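Visit to the Carngate packing hall, 11/06/2018

I had been promising myself a trip to Carngate ever since Titska began putting robots on the stationery benches, and I'm so glad I finally went (even with the change at Kokbridge, where the connecting bus had gone without us). Cauã Frota met us at the door with visitor badges and a very welcome pot of tea, and off we went.

The hall still handles the old string-and-button envelopes that solicitors and archives are fond of. Closing them used to be done entirely by hand, 1775 on a busy day, and Cauã told us people went home with sore thumbs. Now two benches have arms that learn to wind the string, and the staff look after them.

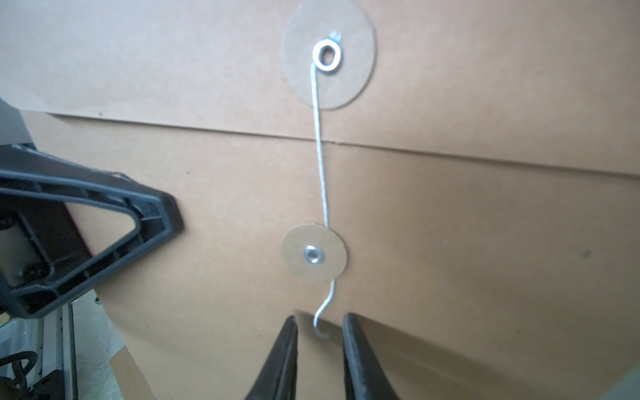 What I enjoyed most was talking to the packers over lunch. A lady who had come over from Fagundes when it closed told me she'd been dreading the change, and now spends her mornings setting up the benches and her afternoons on the awkward orders, which she much prefers! Others miss the chatter of the long table, and one man was quite firm that the quieter hall doesn't suit him. Nearly everyone wanted more training time than the 50 minutes a week they get at present, and Cauã has asked for it to be doubled from September.

We left by the side gate with a bag of sample envelopes each, and I've already used two of mine for seed packets.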